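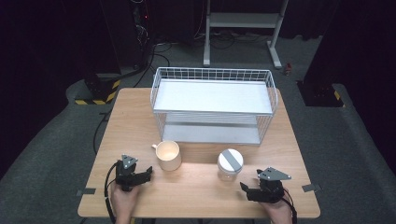 **Figure 3.** Two-tier wire rack, mug and lidded glass jar on a wooden table.

### 4.2 Putting down and putting away

Writing on domestic order has tended to treat storage as the serious business and the table as the place where storage has failed. Lazaridis, whose work on shared kitchens remains the fullest we have, devotes a chapter to cupboards and a footnote to tables. The footnote is the better read. In it he separates things that have been *put away* from things that have merely been *put down*, and remarks that most households can keep up an argument about the difference for years.

Our diaries bear him out. The nine households in the Kilasance sample produced 265 entries dealing with objects left on tables, and the word "just" appears in most of them. A mug is just there for a minute. A jar is just waiting to go back. One respondent at Araya wrote 500 words, unprompted, on a pepper mill her brother-in-law had left out on a Tuesday. She did not mention the brother-in-law again in the remaining weeks of the study, though the pepper mill returned twice.

The open rack complicates matters. A cupboard has a door, and whatever is behind it can be presumed settled. A rack of the kind in Figure 3 has a flat top and see-through sides, and respondents could not agree on whether an object placed upon it had been put away or had only been put down slightly higher. Ferrand's term for this is "raised leaving". We find it useful, although the households to whom we explained it did not. In two of them the rack itself was the disputed object: bought to clear the table, it had then been stood on the table, where it took up a good deal of what it had been bought to clear.

Mugs and jars also follow different rules. A mug left out was nearly always read as belonging to someone, and that someone was usually named in the diary, at times in capitals. A lidded jar was read as belonging to the house. It could stay where it was through several meals without anybody being blamed. We had expected size to matter here and it did not; the lid seems to do the work. Things with lids look finished with.

Then there is the bare stretch. All households claimed to value it, and five described it in terms they used for nothing else in the room: "calm", "decent", and in one case "Christian". Several mentioned the look of the wood, the grain in particular, as something one ought to be able to see. Yet diary entries recording a clear table were short and rather flat, and most were followed the same day by a longer and livelier entry about what had been put on it. We do not wish to say that people clear tables in order to have somewhere to put things down – but the Lelus diaries come close to saying it for us.
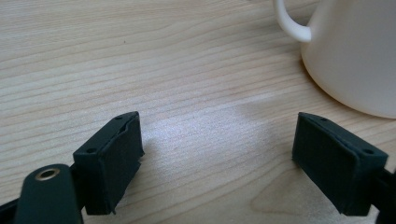 ### 4.3 Limits of the diary method

Diaries were kept by one adult in each household, and that adult was, with a single exception, the one who minded. The exception, at Brolilum, returned a booklet with a ring from a cup on its cover and nothing written after the first page. We have coded it as data.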